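Suturing Practice: Your Questions Answered

I get a lot of the same emails every month, so I finally sat down and typed up my answers in one place. If you're signing up for the open practice hours at Tilbridge, or you already come and you're wondering why your knots look like spaghetti, start with these. Skip around all you want!

Do I need any experience?
Nope. You need to have done the online module (it takes nearly 80 minutes, bring a snack) and you need short fingernails if you're doing the hand-tying station first. I came in never having threaded anything fancier than a coat button.

What will I be stitching?
Tissue, with a small wound to close. It's pink, it's shiny under the lights, and it shows every place you grabbed too hard. Please sew what's on your station and leave the neighboring stations alone, even if theirs looks easier. You'll be working with a curved needle and a thread that always seems longer than you want it to be. 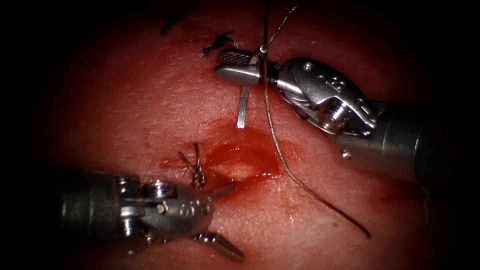
How long should I leave my thread?
Shorter than you think! Everybody starts out with a tail a mile long because it feels safer, and then it wanders across the field and gets under the next stitch. Pull through until you've got a small tail on the far side, then stop and look before you go for the first loop. If you've pulled it all the way out, welcome to the club, load the needle and go again.

Where do I hold the needle?
Past the middle, toward the end where the thread is attached. I was taught to think of it in thirds: two thirds of the curve sticking out in front of the jaws, one third behind. Right at the tip and you'll dull it. Right where the thread joins on and it spins in your grip or bends, and bent needles go in the sharps box, no arguing. Come in square to the surface and turn your wrist so the needle follows its own curve. If you're pushing, something's off.

Should I cut my tails after every stitch?
Yes please. Trim them short, but leave enough that the knot can't slide open. I like to finish a stitch completely (tie, snug, trim) before I even think about the next one. Some people put in the whole row and then cut, and that's allowed, but you'll be picking through a lot of black whiskers to find the one you want.

My stitches pucker. What am I doing wrong?
Probably tying too tight. The edges should just meet. I spent my first couple of months strangling every wound I met, and they all looked like the top of a drawstring bag. Also check that you're taking the same size bite on both sides. Uneven bites make one edge climb over the other, and no amount of yanking will fix that.

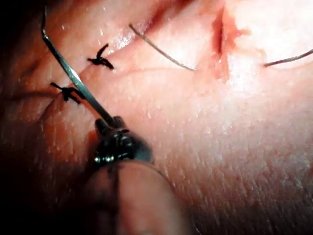 Katine Skills Lab | Suturing and Knot Practice Group

Which knot do you use?
Plain square knots, with a double wrap on the first throw so it stays put while you set up the second. Switch direction each time or you'll get a granny knot, and grannies slip. If you can't remember which way you went last, look at how the short tail is lying. It should cross over to the other side with each throw.

How do I make the loop without chasing it all over?
Okay, this one's my favorite. Hold the long end with one instrument and let the thread make a nice open C, then keep the other instrument nearly still in the middle and wrap the thread around it. Most beginners do the reverse and stir the air like they're making soup. A big lazy C is your friend.

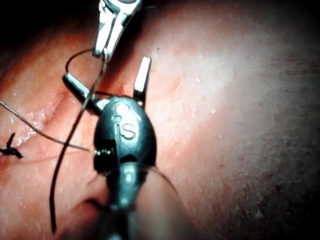
Once it's wrapped, reach for the short tail with the jaws barely open, grab it close to the end, and pull your two hands apart slowly and flat to the surface. If the wraps fall off on the way to the tail, your short end was too far away. Next time leave it pointing toward you.

Is there a log sheet?
There is, it's the Skuvach form, in the binder by the door. Write down how many knots you tied and which station you used. The informal goal is 500 knots before the Beaudoin assessment, and before you panic, I turned up with 62 on my sheet the first time. (I did not pass. Get closer to 500.)

Can I come in more than once a week?
Sure, as long as there's a free slot. Two short visits did more for me than one long one. After an hour my eyes go and I start blaming the thread.

When's the next sign-up?
The list opens again in January at 8 a.m. and the evening slots go first.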